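Workshop Notes | Benches & Fixtures
Last updated 9 Mar 2024

Tray plates: inspection, cleaning and replacement

Several people have asked when a worn tray plate should be replaced and when it can stay in service. The short answer is that scuffing alone is not grounds for replacement. Flatness is. The procedure below replaces the one circulated in September and applies to all shallow metal trays with a separate floor plate, in both the Gindulach and Dekholm shops.

Clear the tray completely before you start. Brush out grit with a soft nylon brush, working from the far wall toward the near edge, then wipe the plate and the sloping sides with a lint-free cloth and the neutral cleaner from the Floser cabinet. Do not use abrasive pads. Itziar Garrido found two plates last fall with swirl marks that came from pads, and both had to be relapped.

Check flatness with the 30 cm straightedge laid along both diagonals and across the middle. A 0.2 mm feeler gauge must not pass under it at any point. If it does, lift the plate and look for debris underneath before condemning it. In most of the cases Natália Kováčik logged, a chip under one corner was the whole problem, and the plate passed once reseated.

Run a fingertip (gloved) over scuffed areas. Marks that can be seen but not felt are recorded as grade 1 and left alone. Marks that catch the glove are grade 2 and get stoned flat. Anything with a raised edge around a hole is grade 3, and the plate comes out.
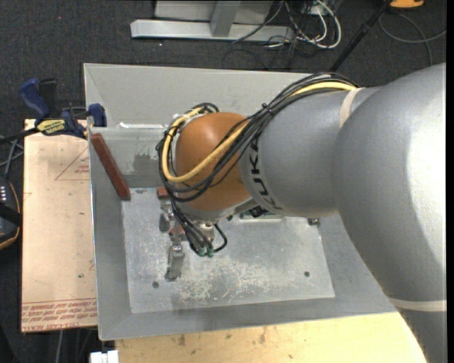

Holes need their own check. Clean them with a wooden pick, never a steel scriber, and look for burrs on the rim. A plate that rocks when pressed near a hole should be taken out and reseated. If it still rocks, tag it and send it to Remedios Salcedo.

Smudges on the inner walls are a cleaning matter and do not affect the grade. Note them only if they come back within 5 working days of a full clean, as that may point to a lubricant leak somewhere nearby.

Replacement plates are stocked under part numbers 437 (narrow) and 452 (wide). The Hajji plates still on the lower shelf are a slightly different thickness and must not be mixed with either. Completed inspection sheets go to Azadeh Abbasi.

2 comments | 4 shares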